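The chocolate swap, year 3

February 10, 2021

Our chocolate swap is back and I am so happy I could sing! If you're new to the blog: every winter a handful of us who met on a baking forum mail each other chocolate. You get one name, you send one parcel, and you don't tell anyone what's in it until it's been opened and tasted. That's pretty much the whole rulebook, apart from the $40 limit, which I went over last year and have been teased for ever since.

This time I drew Khairul Lau, who likes everything dark and bitter and will eat 90 percent bars like they're crackers. I am a milk chocolate person to my bones, so shopping for him was an education. I ended up at Machala, the little import shop next to the bus station, and stayed there for most of an afternoon reading wrappers. The owner let me try a Lalum bar with rye crumbs in it (rye! in chocolate!) and I bought 2 on the spot – one for Khairul, one for me, and mine didn't make it home.

Then came the packing, my other favorite part. I like a parcel that feels full when you pick it up, with the tall things standing and the flat things tucked in wherever they'll go.
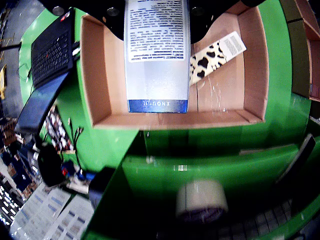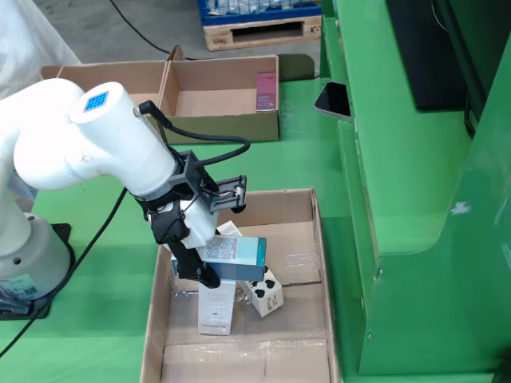

A tall silver-and-white carton and a cow-spot package in the first one. I love a cow print!

My own parcel came from Bernadette Carroll, and oh my goodness. She had written a tasting order on an index card, lightest to darkest, with a note to drink water in between and "no coffee, I mean it." I had coffee. Sorry, Bernadette! The winner by a mile was a hazelnut one from Ultmont with big crunchy flakes of salt on top, and I've been cutting it into tiny squares to make it last. The lavender one I'm less sure about. My sister says it tastes like a clean drawer, and now I can't taste anything else.

I also tried melting the end of a plain bar into warm milk with a pinch of cinnamon and a spoonful of brown sugar. Do this! Use a small pan, keep the heat low and whisk the whole time – it goes from grainy to glossy all at once and then you want to drink it right away out of your biggest mug.

Eduard Matoušek has asked if we can do a summer round with hard candy, as chocolate and hot mailboxes don't mix. I'm in. If you'd like to join us, leave a comment with your favorite kind and anything you can't eat, and I'll put your name in the bowl for October too.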